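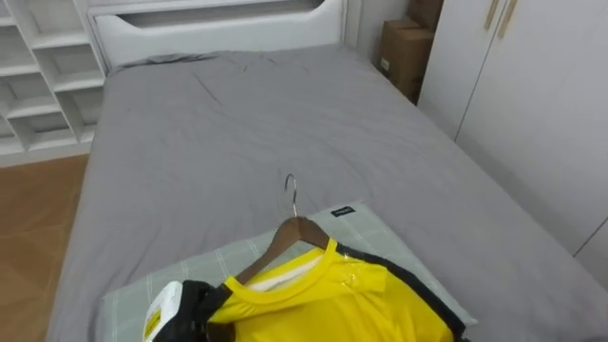 Un drap-housse, ça tient tout seul, alors pourquoi est-ce qu'il y a toujours des plis ? demande Sundton. La question revient souvent dans les ateliers du programme Cesesau, et la réponse tient en un mot : tension. Un drap-housse est un rectangle de tissu dont les quatre coins sont cousus en poche et dont le bord contient un élastique. L'élastique tire le tissu vers le dessous du matelas. Si les quatre coins tirent avec la même force, la surface est plane. Si un coin est placé de travers, il se forme un pli en diagonale, qui part de ce coin et s'efface vers le milieu du lit.

Fiche 4 : ranger un vêtement, du lit à la penderie

Cette fiche s'adresse aux lecteurs de 8 à 11 ans. Elle explique comment un vêtement est préparé sur une surface plane, posé sur un cintre, puis suspendu. On y apprend le nom des pièces et les forces qui agissent sur le tissu.

Pourquoi travailler sur un lit

Un lit double offre une grande surface horizontale. Le vêtement peut y être étalé en entier, manches comprises, ce qui est difficile sur un bureau d'enfant. Le matelas est mou, mais le drap tendu répartit les petits poids. Une chemise d'adulte pèse environ 200 grammes : elle ne creuse pas la surface. Une couette, au contraire, fait des bosses, et les bosses déforment le tissu que l'on veut mettre à plat. On la retire donc avant de commencer.

La tête de lit joue aussi un rôle. C'est le panneau vertical fixé du côté où l'on pose la tête. Elle empêche l'oreiller de glisser derrière le matelas. Certains modèles ont une ouverture allongée dans leur partie haute. Cette ouverture allège le panneau et permet de le saisir pour déplacer le lit.

L'emballage transparent

Beaucoup de vêtements neufs sont vendus dans une pochette en plastique transparent. Elle protège le tissu de la poussière et de l'humidité pendant le transport. Sa surface est lisse et renvoie la lumière dans une direction précise : c'est pourquoi on y voit des reflets brillants. Un tissu de coton, dont les fibres partent dans tous les sens, renvoie la lumière de façon dispersée et paraît mat. Les physiciens parlent de réflexion spéculaire dans le premier cas et de réflexion diffuse dans le second.

La pochette s'enlève avec un adulte. Elle ne doit jamais être mise sur la tête ni laissée à portée d'un petit frère ou d'une petite sœur. 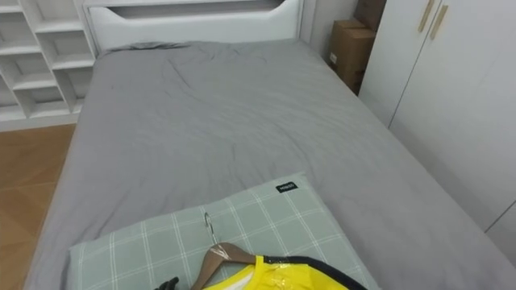

Une fois le vêtement sorti de sa pochette, on le laisse reposer à plat. Les marques de pliage sont des endroits où les fibres ont été courbées longtemps. Elles se redressent lentement. La méthode Trestness recommande une attente de 15 minutes, puis un passage de la main, du col vers le bas, sans appuyer.

Les parties d'un cintre

Le crochet est la partie courbe, en métal le plus souvent. Il peut tourner sur lui-même dans de nombreux modèles. Les épaules sont les deux bras inclinés. Elles remplacent les épaules de la personne. Plus elles sont larges et arrondies, moins elles marquent le tissu. La barre, quand elle existe, relie les deux bras et reçoit un pantalon.

Le poids du vêtement descend le long des épaules du cintre. Le crochet supporte le total. Pour que le cintre reste droit, il faut que le poids soit égal des deux côtés. Si une manche est coincée d'un côté, le centre de gravité se déplace et le cintre penche.

Mettre le vêtement sur le cintre

1. Étaler le vêtement sur le dos, le col vers soi.
2. Ouvrir les boutons ou la fermeture, s'il y en a.
3. Glisser un bras du cintre dans une épaule, puis l'autre bras dans la seconde.
4. Placer le crochet au milieu du col.
5. Soulever par le crochet et vérifier que les deux manches tombent à la même hauteur.

Un maillot de sport sans boutons se traite autrement. On fait entrer le cintre par le bas du vêtement et on le remonte jusqu'au col. Passer par le col est plus rapide, mais cela étire le bord, qui peut ensuite rester ouvert et onduler.

La barre horizontale

Un portant est une structure composée de montants verticaux et d'une ou plusieurs barres horizontales. L'acier galvanisé est de l'acier recouvert d'une fine couche de zinc. Le zinc protège l'acier de la rouille. Il donne au métal une couleur gris argent, peu brillante.

Une pièce inclinée qui relie une barre et un montant forme un triangle. Le triangle est une figure indéformable : on ne peut pas changer ses angles sans changer la longueur d'un côté. Un rectangle, lui, peut s'aplatir en losange.

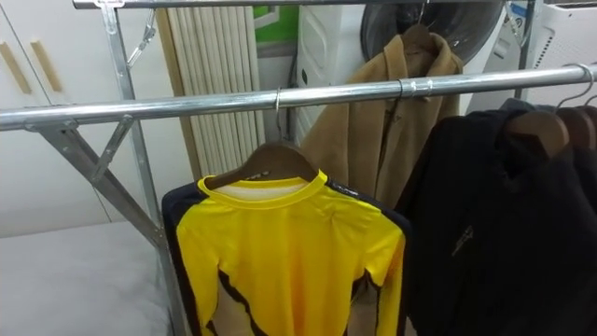 Rubrique : Textiles et couleurs

Les vêtements suspendus peuvent être classés selon trois critères : la longueur, l'épaisseur ou la couleur. Le classement par longueur est le plus simple à contrôler. Les manteaux vont ensemble, les chemises aussi, et la place restée libre sous les vêtements courts peut recevoir une boîte.

Le classement par couleur demande une bonne lumière. Le noir et le bleu marine se ressemblent beaucoup. Sous une ampoule à lumière jaune, la différence disparaît presque. Il faut les comparer près d'une fenêtre, en posant les deux tissus côte à côte. Un jaune vif se repère au contraire immédiatement, car il renvoie une grande partie de la lumière qu'il reçoit.

L'espace entre deux cintres compte également. Quand les vêtements se touchent, l'air circule mal et les plis se reforment. Dans la penderie modèle Asadi, utilisée pour les exercices du programme, la barre mesure 61 centimètres et les cintres sont tous tournés dans le même sens. La profondeur intérieure est de 60 centimètres, ce qui laisse passer les épaules d'un cintre d'adulte sans frotter contre la porte.

Les sangles et les boucles

Certains vêtements comportent des sangles. Une sangle est une bande de tissu étroite et résistante, tissée serré. La boucle est la pièce qui permet de la fermer ou d'en régler la longueur. Avant de suspendre, on ferme les boucles. Une sangle libre peut s'accrocher au cintre voisin.
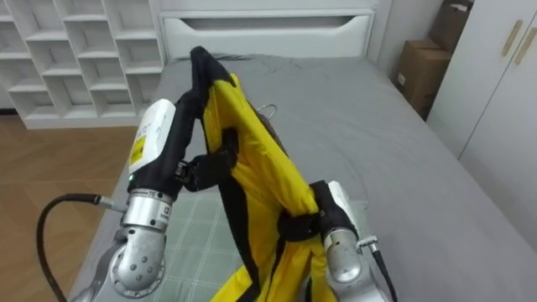 Pourquoi un vêtement fait-il encore des plis quand on le tient en l'air par deux endroits ?

Le tissu est tiré seulement aux deux points où on le tient. Entre ces points, il est tendu et presque lisse. Partout ailleurs, il pend sous son propre poids et se plie là où rien ne le tire. Un cintre réduit ce défaut parce qu'il soutient le tissu sur toute la largeur des épaules.

Vocabulaire

Fibre : fil très fin qui compose le tissu.
Centre de gravité : point où l'on peut considérer que tout le poids est appliqué.
Montant : pièce verticale d'une structure.
Réflexion diffuse : renvoi de la lumière dans de nombreuses directions.

À faire à la maison

Suspendre un tee-shirt à un cintre, puis accrocher une pince à linge au bout d'une seule manche. Observer de quel côté penche le cintre. Ajouter une seconde pince sur l'autre manche et noter le résultat dans le cahier.

Fiche suivante : plier une serviette en trois.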